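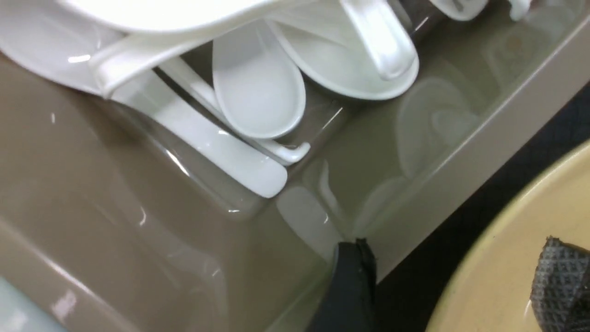 Which license covers the Korletey text corpus?
The recipe texts and the annotation layer are released under CC BY 4.0. The conversion scripts are under the MIT License. Both license files are in the top-level folder.

Korletey: Annotated Recipe Instructions
Version 2

Summary

Korletey is a small English corpus of cooking instructions with labels for ingredients, quantities, units and actions. It was built to test parsers that turn free-form recipe text into structured records. Tridota wrote the annotation guide and maintains the files. The source recipes were contributed by readers of the Flokunix household newsletter, who agreed to publication under the license above.

Contents

recipes/ holds 186 plain text files, one recipe per file, UTF-8, Unix line endings.
labels/ holds one tab-separated file per recipe, with matching file names.
guide.txt is the annotation guide.
units.tsv maps unit spellings to a standard form (tbsp, Tbs. and tablespoon all map to tablespoon).
split.tsv assigns each recipe to train or test. The test part has 40 recipes.

Label format

Each row in a label file has four columns: start offset, end offset, label, normalized value. Offsets count Unicode characters from zero, and the end offset is exclusive. The normalized value may be empty for actions. Fractions are written as decimals, so "1/2 cup" gets the quantity 0.5. Ranges keep both ends, separated by a colon.

There are 11 labels. The full list, with edge cases, is in guide.txt. The two that annotators confused most often were TOOL and CONTAINER. A bowl that is only used for mixing is a TOOL. A bowl that the dish is served in is a CONTAINER. If the text does not say which, use TOOL.
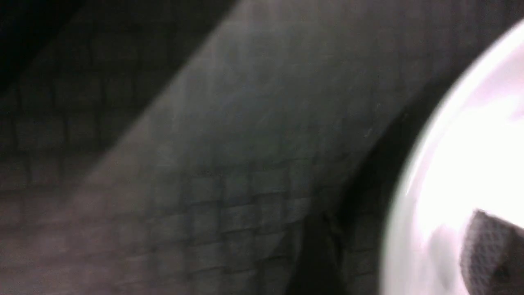 Overlapping spans are not allowed. Where a quantity applies to several ingredients ("a pinch each of salt and sugar"), the quantity is labeled one time and linked to the nearest ingredient. Parsers that copy the quantity to both ingredients will be marked wrong by the default scorer. Run the scorer with --shared to accept either reading.

Changes from version 1

Offsets now count characters. Version 1 counted bytes, which broke on degree signs and accented letters.
Duplicate recipes were removed before the split was drawn again. Scores from the two versions should not be compared.
The label TEMPERATURE was separated from QUANTITY.

Known problems

Most recipes use US measures. Metric units are rare, and the few cases in the test part are too sparse for a separate score. "Stick" as a unit for butter is mapped to 0.5 cup, but "stick" for cinnamon is left as is. Baking is overrepresented. Oven temperatures without a scale are assumed to be Fahrenheit.

Usage

The reader in Tridodetti loads the corpus directly. Set the path to the top-level folder and pass the name of the split. Other tools can read the label files with any tab-separated parser. Quote handling must be turned off, as some ingredient names contain inch marks.

Reporting errors

Send the file name, the offset pair and the proposed label. Corrections are collected and applied in the September release.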